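Refill for a white and silver promotional pen, which size do I need?

Posted by Pallavi Sisodia, 2023-12-06

I have a box of 40 pens left over from a Renik trade day. White plastic barrel, silver section near the writing end, cap with a silver clip. The ink has dried up in most of them and I would like to put new refills in, as the pens themselves are fine. I can't find a size printed on the old refill. Does anyone know what fits, and does the silver part unscrew or pull off?

Omprakash Pandey

Unscrews. Hold the barrel and turn the silver part anticlockwise. If it slips, use a rubber band for grip. Don't use pliers, they mark the metal.

Brisa Trujillo

Measure the old refill end to end before you order anything. Promotional pens are not all the same inside even when they look alike from outside. I bought a pack for mine without checking and they were 2 mm too long, so the cap would not close. You can trim a plain plastic refill at the back end with scissors, a little at a time, but not a metal one.

Lay the parts on a clear table while you work. Some pens have a small spring and it will roll off.

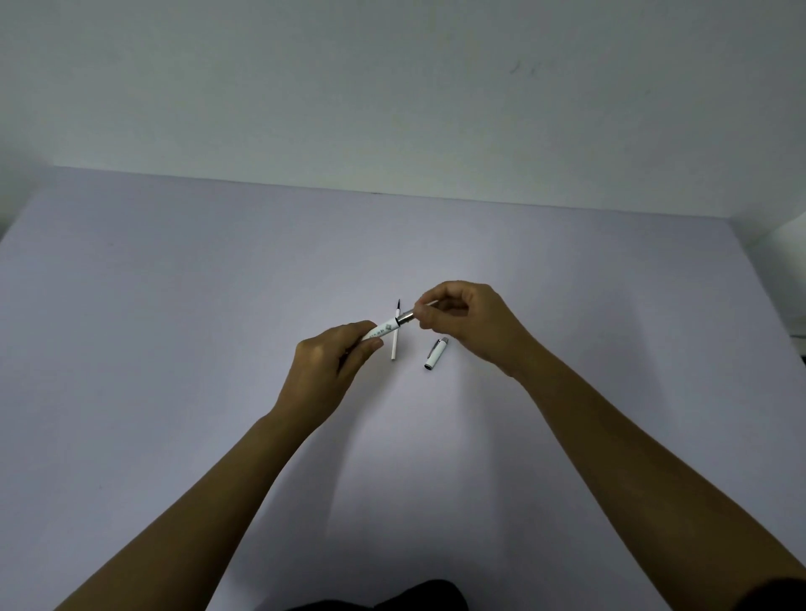

White pen taken apart, with the refill and cap on the table.

Keep the old refill next to the new one until you have tried it in the barrel.

Boglárka Vida

Is it worth it for 40 pens? I priced refills at Fosico in February and new pens cost less. Depends how much you like them I suppose.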